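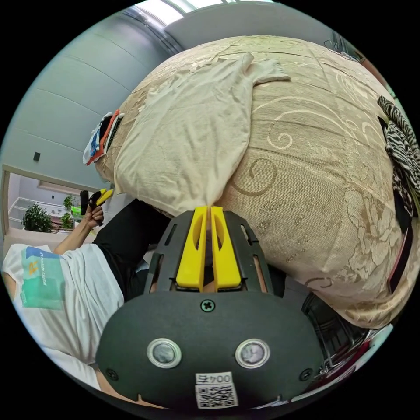 Sticking jaws on the Karkar hand gripper: questions from operators
April
By Lena Baran, Pietrzak site support

What went wrong?
On two of the Karkar hand grippers, the jaws stopped opening all the way after the trigger was released. The yellow fingers stayed closed on the cloth, or opened late. The position log kept saying "open" the whole time, so the recording and the real fingers did not agree.

How was it found?
Yao-tsung Chien was checking bedroom recordings and saw cloth moving along with a gripper that was logged as open. He went back through the set and flagged 49 recordings out of 1944.

What causes it?
Lint. Fibers from soft cloth work their way into the finger slide and pack down behind the return spring. The position sensor reads the trigger and not the fingers, and that is why the log missed it.

Is it a safety problem?
A small one. Bożena Pawlak got a pinched fingertip pulling cloth out of a stuck jaw when the spring let go. The skin was not broken. Do not reach between the fingers to free anything. Put the gripper down on the bed, switch it off, then slide the cloth out sideways.

Which jobs set it off?
Mostly bedding and laundry, where the fingers pinch a corner and drag it over a textured cover.

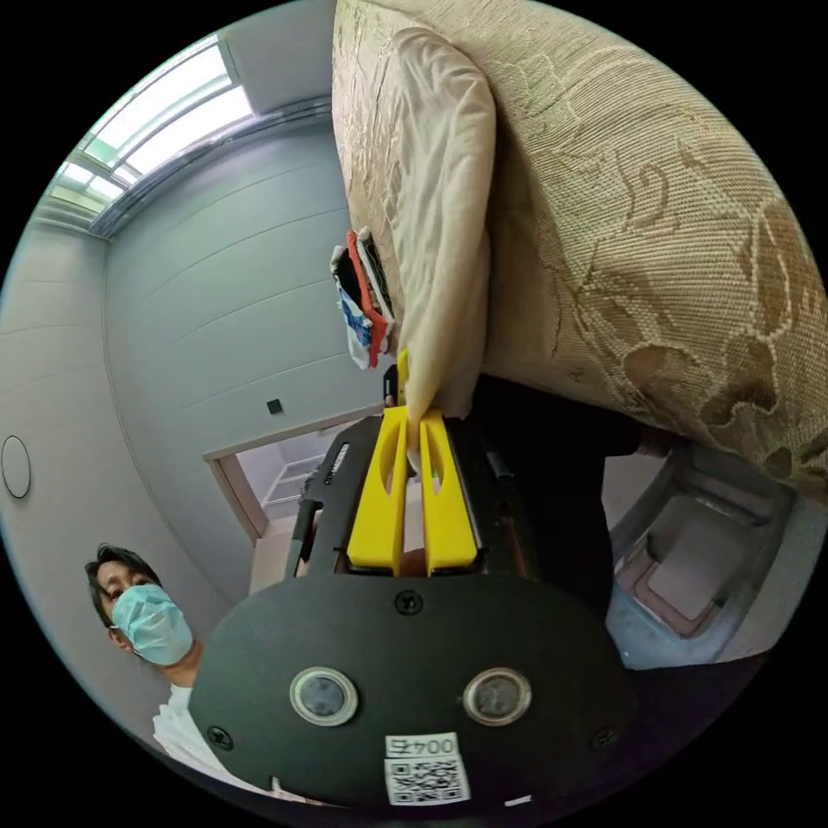 Hard items like boxes and cups have given no trouble so far.

How do I check my gripper?
Squeeze and release ten times with nothing in the jaws, and watch the fingers. If they hang even once, stop and write down the number on the sticker by the code. Do this before the first recording and again after lunch.

Can I clean it myself?
You can brush the slide with the dry brush from the kit. No oil and no compressed air. Leave the housing screws alone, as the sensors have to be recalibrated once the housing has been opened.

Do I have to redo my recordings?
Only if you get a message from Iwona Bednarek. Flagged files are kept but marked as not for training.

When will it be fixed?
Lundix is making a felt wiper for the slide. Fitting takes up to 2 hours per gripper. We don't have a delivery date yet.

Comments (3)

mogens_th: Mine hung on the seventh squeeze, so please do all ten.

Bożena P.: Finger is fine, thanks for asking.

R. Puletti: Does the brush come in the old kits too? Ours only has the cable and the charger.

Contact: site support desk | © Pietrzak | Back to top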